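Replacing the Drain Hose on the Utility Sink

Notes on household upkeep, September

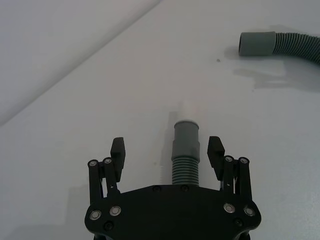 How often should a flexible drain hose be replaced?
Whenever it leaks, stiffens or shows a split between the ridges. A sound hose may otherwise remain in service, and this household inspects its own twice a year.

The previous hose at the Zutcombe house had served for 11 years before a damp patch was reported under the utility sink. Inmaculada Villanueva traced it to a hairline split near the wall. Tape was applied, and it held for 4 days.

A gray corrugated hose with a smooth cuff was selected as the replacement. The ribbed section takes a bend well, but the cuff should be kept straight where it meets the outlet. Readers are advised to measure the outlet first. I did not, and a second trip to Panasiuk Hardware was required.

The procedure adopted was as follows. Place a shallow tray and two old towels under the connection. Loosen the clamp and lower the old hose into the tray. Wipe the outlet clean, push the new cuff fully home and tighten the clamp by hand before using a screwdriver. Run the tap for several minutes and check the joint with a dry paper towel.

The work took almost 43 minutes, including the search for the second towel. The old clamp was retained. Aurelio Aguirre has asked that the shelf above the sink be addressed next, and it has been added to the list for the coming month.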